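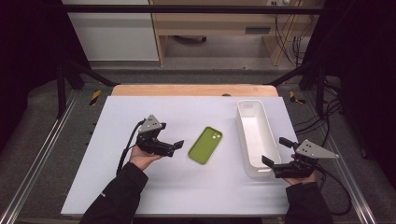
April 6, 2018

Phone case day! I know how that sounds, but I have been putting off the little stuff for weeks and the little stuff has been winning. The table by the window has been my dumping ground ever since we got back from Fedville, and this morning I couldn't find room to set down a coffee cup. So I decided the rule would be one kind of thing at a time, starting with phone things, and everything gets a tray or it gets out of the house.

The olive green case was the first one I dealt with and I got stupidly sentimental over it. I bought it in September at that stall in Stilville, the one next to the shoe repair place, and the guy wanted more than I wanted to pay and I paid it anyway because the color was so good. It's the green of the jar kind of olives, not the fancy kind. Then of course I went and got a new phone after Christmas and the case doesn't fit it. The camera hole is in the wrong spot and the whole thing is a hair too narrow. I tried it again today just in case (ha) and no, still too narrow. Phones do not shrink.

Natnael called while I was in the middle of it and I put him on speaker. He says his sister has my old model and would love a case, any case, so that's settled, it's going to her. He also says I should stop buying them at stalls and order from Tallura like he does, and then he told me for ten minutes how Tallura sent him the wrong one twice. Great advertisement, Natnael Degefa. I told him I'd bring the case Sunday when I come for lunch and he said bring bread too, so now I'm on bread.

The long white trays are the best thing I've bought all year. They were at Belay, in the back with the office supplies, and I got 4 because I figured two for the desk drawer and two for the bathroom. They're skinny and deep enough that things don't climb out, and the corners are rounded so I can get a cloth in there and wipe without crumbs collecting in a seam. I had one of those divided wire things before and I hated it with my whole heart. Pens went through the bottom. Everything went through the bottom.

Anyway, I tried the trays in the drawer three different ways. Side by side the long way is the winner, but then the drawer catches on the left unless I push it all the way back first. Maybe a bit of felt under there? I have felt somewhere. I have felt somewhere is basically the story of this apartment.

So as of tonight, tray one is chargers and the good earphones. Tray two is cases and the screen cloths and that weird little pin for opening the SIM slot, which I've lost so many times that I taped it to a card and wrote PIN on it. I had a go at the cables too but I ran out of patience. Most of them I can't match to anything. There's a fat gray one I'm sure belongs to a camera I gave away, and I still put it back in the bag, because the day I throw it out somebody will ring me up and ask for it. I know myself.

Found under all of it: the receipt for the lamp (44 dollars, what was I thinking), a birthday card I never mailed, and the spare mailbox key I swore to the landlord I'd never been given. I have to go and tell him now. Not looking forward to that one - he had a whole speech about it.

I wiped the table down after lunch, with the lemon stuff, and it looks so much nicer with the wood showing. I'd forgotten how pale it is. There's a ring near one end from the plant pot, and I might try the mayonnaise trick Mom swears by, though the idea of rubbing mayonnaise on furniture makes me feel a bit ill. I ate dinner there instead of on the couch, like a grown person. Leftover lentils, the last of the pickles, and half an orange.

Tomorrow is the bathroom cabinet if I can face it. The other two trays are sitting in the hallway so I can't pretend I forgot. I need to buy felt if I can't find the felt, and bread for Sunday, and stamps for that birthday card, which is now so late I may just hold on to it and be early for the next one.

Green case is in my coat pocket so I don't leave without it. Bed.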